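그릴우드 로보틱스 소개

그릴우드(Grillwood)는 로봇이 사람이 일하는 공간에서 물건을 다룰 때 지켜야 할 작업 기준을 만들고, 그 기준에 맞춰 현장 작업을 시험하고 기록하는 회사입니다. 로봇을 직접 제조하지는 않습니다. 고객사가 이미 보유한 로봇이나 도입을 검토 중인 로봇을 대상으로 작업 절차서를 쓰고, 운용 담당자를 교육하고, 정기 점검을 맡습니다.

사업 분야는 크게 두 가지입니다. 하나는 사무실과 주거 공간에서 쓰는 로봇의 작업 기준 수립이고, 다른 하나는 운용 담당자 교육입니다. 공장 안전 펜스 안에서 움직이는 대형 산업용 로봇은 다루지 않습니다. 해당 분야는 요구되는 자격과 설비가 다르므로 문의를 주시면 다른 전문 기관에 의뢰하시도록 안내해 드립니다.

회사가 걸어온 길

그릴우드는 설비 점검 업무를 하던 작은 팀에서 출발했습니다. 초기에는 고객사의 창고 설비를 점검하고 보고서를 내는 일이 전부였습니다. 이후 고객사 한 곳이 사무 공간에 이동형 로봇을 들이면서 작업 구역 표시와 정지 절차를 정리해 달라고 요청했고, 그때 작성한 문서가 현재 사용하는 프레소(Presau) 작업 기준의 초안이 되었습니다. 당시 문서에는 가구 문이나 서랍에 관한 항목이 없었습니다. 현장에서 수납장 문을 연 상태로 로봇이 방향을 바꾸다가 문에 부딪히는 일이 생긴 뒤에 관련 조항을 넣었습니다.

현재 대표는 헤더 어커트(Heather Urquhart)입니다. 어커트 대표는 기준 문서의 최종 검토를 직접 맡고 있으며, 개정안은 대표의 서명이 있어야 현장에 배포됩니다.

프레소 작업 기준

프레소는 그릴우드의 모든 현장에 적용하는 내부 기준입니다. 국가 표준이나 국제 표준을 대신하는 문서가 아닙니다. 법령과 공인 표준이 정한 요구 사항은 별도로 확인하며, 프레소는 그 아래 단계에서 담당자가 하루하루 무엇을 확인하고 무엇을 적어야 하는지를 정합니다. 주요 내용은 다음과 같습니다.

작업 구역. 로봇 팔이 닿는 범위와 이동 경로를 작업 전에 정합니다. 통로의 최소 폭은 600mm로 하며, 이보다 좁은 곳에서는 로봇이 물건을 든 채로 이동하지 않습니다. 구역 안의 의자와 가방은 작업 전에 옮깁니다.

바닥. 카펫 위에서 작업할 때는 들뜬 곳과 이음매를 먼저 봅니다. 비닐, 필름, 포장 끈은 바퀴나 관절에 감길 수 있는 물건으로 분류합니다. 작업 대상물로 지정되지 않은 것이 바닥에 있으면 작업 기록지에 적고, 치울지 그대로 둘지를 담당자가 결정합니다. 투명한 필름은 카메라로 구분하기 어려운 경우가 있어 반드시 사람이 눈으로 확인합니다.

문과 서랍. 여닫이문이 있는 가구에서는 문이 열린 각도까지 작업 구역에 포함합니다. 문을 연 상태로 작업할지 닫고 작업할지를 절차서에 미리 적고, 도중에 바꾸지 않습니다. 경첩 주변에는 손가락형 그리퍼를 넣지 않습니다.

판재와 넓은 물건. 시야를 가리는 크기의 물건은 두 손으로 잡습니다. 잡은 뒤에는 머리 쪽 카메라 한 대에만 의존하지 않도록 하고, 가려지는 부분을 어떻게 확인할지 절차서에 씁니다. 모서리를 잡을 때와 변을 잡을 때의 힘 설정은 따로 기록합니다.

케이블. 로봇 팔을 따라 늘어지는 케이블은 팔을 끝까지 뻗은 자세와 완전히 접은 자세에서 각각 점검합니다. 책상 위의 케이블도 팔이 닿는 범위에 있으면 점검 대상입니다.

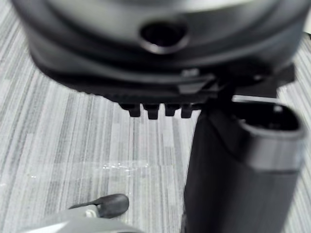
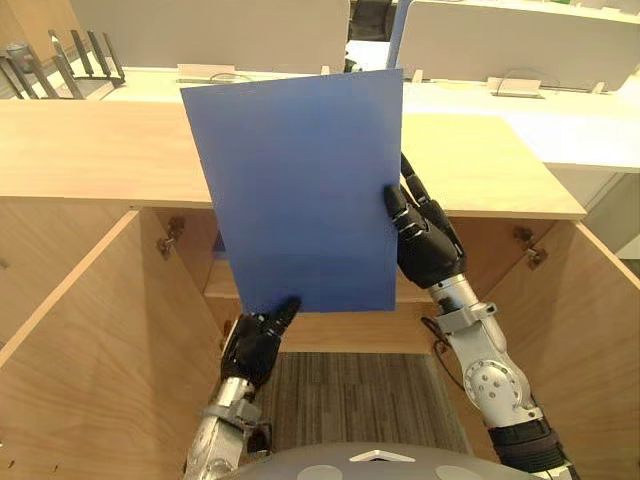
정지와 재시작. 담당자는 작업 중 정지 버튼에서 손을 뻗어 닿는 거리를 벗어나지 않습니다. 정지한 뒤에는 원인을 적기 전까지 재시작하지 않습니다. 원인을 알 수 없으면 '원인 미상'이라고 적고, 같은 동작을 물건 없이 한 번 실행한 다음 재개 여부를 판단합니다. 재시작 판단은 정지 버튼을 맡은 사람이 하며, 옆에 있는 직급이 높은 사람이 대신할 수 없습니다.

인원. 사람이 있는 공간에서 팔을 움직이는 작업에는 담당자 2명을 배치합니다. 한 사람은 로봇을 조작하고 다른 한 사람은 주변을 봅니다. 주변을 보는 사람은 휴대전화나 노트북을 사용하지 않습니다. 교대할 때는 로봇을 멈추고, 정지 버튼을 넘겨받은 사람이 소리 내어 확인합니다.

작업 기록

모든 작업은 기록지 한 장으로 남깁니다. 서식 번호는 514이며, 현장에서는 그냥 '514'라고 부릅니다. 기록지에는 작업 대상물, 바닥 상태, 가구의 개폐 상태, 로봇의 시작 자세, 정지 횟수와 원인을 적습니다. 빈칸은 허용하지 않습니다. 해당 사항이 없으면 '없음'이라고 씁니다.

현장 영상은 고객사와 합의한 범위에서만 저장합니다. 화면에 사람의 얼굴, 모니터 내용, 서류가 들어간 영상은 외부에 제공하지 않습니다. 보관 기간과 삭제 방법은 계약서에 명시하고, 삭제가 끝나면 고객사에 확인서를 보냅니다.

기록지는 매주 목요일에 모아 검토합니다. 같은 원인의 정지가 되풀이되면 해당 절차서의 사용을 중단하고 다시 씁니다. 담당자 개인의 평가에는 정지 횟수를 반영하지 않습니다. 횟수를 평가에 넣으면 기록이 줄어든다는 것을 초기에 경험했고, 그 이후로 이 원칙을 바꾼 적이 없습니다.

기준의 개정

프레소 기준은 매년 7월에 정기 개정합니다. 개정 의견은 직원과 고객사 누구나 낼 수 있습니다. 의견에는 관련 기록지를 첨부해야 하며, 채택되지 않은 의견에도 사유를 적어 회신합니다. 사고나 사고에 가까운 일이 있었을 때는 정기 개정을 기다리지 않고 임시 지침을 먼저 배포합니다. 임시 지침은 다음 정기 개정 때 본문에 넣거나 폐지합니다.

이전 판은 폐기하지 않고 보관합니다. 고객사 현장에는 최신판만 비치하고, 표지에 판 번호가 없는 인쇄물은 사용하지 않습니다.

교육

운용 담당자 교육 과정의 이름은 패터슨(Paterson)입니다. 기초 과정에서는 작업 구역 설정, 정지와 재시작, 기록지 작성을 배웁니다. 실습 과정에서는 가구 여닫기, 판재 옮기기, 바닥에 놓인 물건 주변에서의 작업을 다룹니다. 실습은 사무 가구와 카펫을 갖춘 공간에서 합니다.

수료 평가는 필기와 실기로 나뉩니다. 실기에서는 작업을 얼마나 빨리 마쳤는지를 보지 않습니다. 정지해야 할 때 정지했는지, 기록이 실제 작업과 일치하는지를 봅니다. 기록지에 사실과 다른 내용을 적은 경우에는 다른 점수와 관계없이 재평가 대상이 됩니다. 수료 후에도 담당 로봇의 기종이 바뀌면 실기 평가를 다시 받아야 합니다.

점검 서비스

개스턴(Gaston)은 이미 로봇을 운용하고 있는 고객사를 위한 정기 점검 서비스입니다. 점검원이 현장을 방문해 평소와 같은 조건에서 작업을 지켜보고, 절차서와 다른 점을 보고서로 제출합니다. 점검 당일에 맞춰 현장을 따로 정돈하지 않으시기를 부탁드립니다. 평소에 쓰는 가구 배치와 물건 위치 그대로가 점검 대상입니다.

보고서에는 즉시 고쳐야 할 사항과 다음 점검 전까지 고칠 사항을 구분해 적습니다. 제품의 합격이나 인증을 뜻하는 표현은 쓰지 않습니다. 그릴우드는 인증 기관이 아니며, 점검 보고서를 제품 홍보에 사용하는 것도 허용하지 않습니다.

함께 일하는 방식

처음 문의하실 때는 로봇의 기종, 사용 장소, 다루려는 물건, 현재 사용 중인 절차서가 있는지를 알려 주십시오. 절차서가 없어도 괜찮습니다. 상담 후 현장을 한 차례 방문하고, 방문 결과를 바탕으로 견적을 드립니다. 방문 전에 평면도를 보내 주시면 통로 폭과 가구 위치를 미리 검토할 수 있습니다.

기준 문서의 요약본은 문의하시는 모든 분께 보내 드립니다. 전문은 계약 고객사와 교육 수료자에게 제공합니다.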